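Maltanari's hand grippers: 17 days with the Flirkum kit

August 18, 2018

Radka Mujić doesn't like being called a founder. "I sell handles," she says. Handles with fingers on the end, to be fair. The Flirkum kit is a pair of grippers you hold yourself, one per hand, and the movements you make get turned into something a robot arm can learn from. No arm needed to start. That's the pitch.

Maltanari has been shipping since April. 300 pairs out so far, mostly to small workshops and university labs. Price is 800 pounds a pair, cables included, case extra (grumbles about the case, see below).

First question, then: why would anyone hold a gripper when they could just drive the robot?

"Have you tried driving one? It's slow and your neck hurts. With these people forget after a bit. They just pick the thing up."

Ljubica Softić bought 2 pairs for Gomwood, where she runs training. She is less gushing but she is keeping them. "Setup took us a morning. The instructions were wrong in one place, the page on markers, it had left and right swopped. I rang up and Radka answered herself, which I didn't expect." Mujić winces at this. Fixed now, she says, new sheet in every box.

The finger pads come up a lot. Softić likes them, good hold on cups and small boxes. Not so good on cloth. "You pinch twice and get half a sleeve." Mujić says softer pads are being tested, won't give a date, and I did ask.

What about Vidal? Their rival set is cheaper and everybody I spoke to had looked at it. "It's fine," says Mujić. Pause. "It's lighter than ours. I'd like ours lighter." Softić tried both and went for Flirkum on the strength of the repair terms, you post one hand back and keep working with with the other.

The case, then. It costs extra and the catch is stiff. Mujić laughs, says put that in.

Advice for a new buyer? Softić: "Plain table, start with nothing on it. Walk up, reach out, walk back. Do that till your arms are bored."
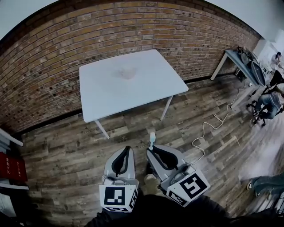
"Then one cup," she goes on. "One. People bring out the whole kitchen on the first day and then they ring me up cross about it." She'd buy a third pair if the cloth thing gets sorted. Mujić has written that down.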